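手术室上了机器人以后,大家的活儿变成什么样了?

版块:工作与技术 > 医院一线

器械台右边 楼主
我们科的 Ultari 从三月开始排正式班,到现在做了50台。我是洗手护士,干了15年,想聊聊这东西进来以后我们这些人的日常。先说结论:我喜欢!虽然头一个月我每天回家腰疼(推床旁车推的)。

最大的变化是站位。以前我贴着主刀站,他手一伸我就知道要什么,话都不用说。现在他坐在三米外的控制台里,脸埋在目镜上,我对着机械臂和屏幕干活。换器械、擦镜头、递针进去、剪下来的线头收出来,全靠耳麦里报。刚开始特别别扭,现在觉得反而清楚,每个动作都有人喊出来,新来的同事也跟得上。

缝合练习垫是科里随便用的,下班谁想练谁练,我也跟着看,看多了台上就知道下一步他要什么。
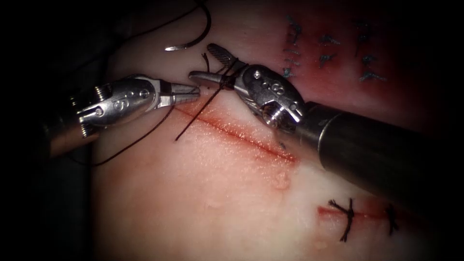

练习垫上打结,线已经绕在右边器械上了,针先搁在一旁。

想问问别的医院,你们的分工是怎么调的?一助还留在床旁吗?

麻醉科的猫头鹰
先恭喜。我们院用了两年多,麻醉这边的感受是:摆体位的时间长了,对接完以后想碰病人就难了。机械臂一架上,头侧只剩一条缝,管路必须提前理好。我现在习惯在对接之前把所有接头摸一遍。
不过台上安静多了,这点我举双手赞成。

二助转一助失败
我来泼点冷水。我是住院医,以前跟开放手术,拉钩归拉钩,主刀会让我缝皮、打结,手上是真有感觉的。现在一台下来我在床旁换器械、吸引,控制台一分钟都没摸到。50台听着多,楼主你们科年轻医生上控制台的有几个?

器械台右边 楼主
回楼上,这个问题问得好,我不替主任吹:目前两个。都是先在练习垫上练够了才让上的。我们有双控制台,主刀可以随时把手柄权限交出去再收回来,带教比以前放心,但机会确实要排队。

Tirkum
讲讲我的看法,我是工程师,在院内做设备维护,不懂临床,说错请拍。
很多人一听“机器人手术”就以为它自己会缝。目前我们院这台完全是人操纵,手动它才动。所以我不太同意把它叫自动化,叫遥控更准。真正自动的是周边:器械使用次数自动计,耗材自动扣库存,排班系统跟着机器走。我们接的是 Stamance 的器械追溯模块,去年一年登记了1,679件次,以前全是护士手写。

供应室老周
1,679件次里有多少是我们洗的你知道吗哈哈。腕式器械的关节缝隙多,管腔要反复冲,比普通持针器麻烦太多。追溯是自动了,刷还是人刷。我们为此多要了一个编制,批了,这个算好消息。

麻醉科的猫头鹰
老周辛苦。关节那一段我看着都头大。

二助转一助失败
@Tirkum 遥控也好自动也好,我关心的是手感。这一代没有力反馈,线拉多紧全靠眼睛看。开放手术里我闭着眼都知道这个结到没到位。

Donal Geraghty
大家好,我在爱尔兰工作,中文是跟太太学的,写得慢请包涵。我在 Ó Flaithearta 培训中心教床旁助手和年轻医生。
没有触觉这件事,每一批学员都抱怨,然后大部分人会慢慢学会“用眼睛摸”:看组织边缘有没有发白,看线是不是绷直,看针尖进去时周围鼓起多少。我要求每人在垫子上打满230个结再谈别的。很枯燥!可是练到后面,学员自己会开始讲究线尾留多长、线圈往哪边放,我看着非常高兴。
我常让学员留意下面这种时刻:右手持针,弯针往切口里走,长线在左上方绕成几个大圈,左手器械停在隆起的组织旁边。我会问他:线圈现在在哪?下一步会不会缠上?答不出来就先停手。
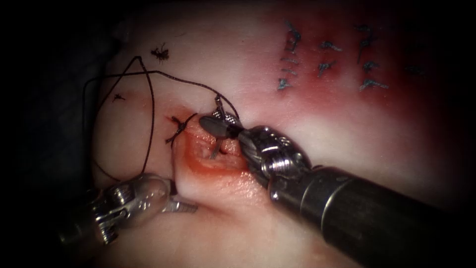 练习时间怎么算(接上面的讨论)

器械台右边 楼主
Donal 老师这个“用眼睛摸”我要抄给科里!顺着问一个实际的:大家练习算不算工时?我们目前是下班自愿练,积极的人天天在,家里有孩子的根本留不下来,时间一长差距就出来了。

Donal Geraghty
在我们那里算工时,每周固定半天。我坚持这一点。如果只能用私人时间练,最后上控制台的永远是同一类人。

二助转一助失败
这条我必须赞同。前面的冷水收回一半。手感那半不收。

供应室老周
练习用的器械也麻烦单独装盒,别跟台上的混着送下来,求求各位了。

Tirkum
可以在追溯模块里给练习器械单设一个类别,扫码就报警。楼主你们要是也用 Stamance,私信我,我把设置步骤发你。

器械台右边 楼主
已私信!工时的事我写个申请给护士长和主任,有结果回来更新。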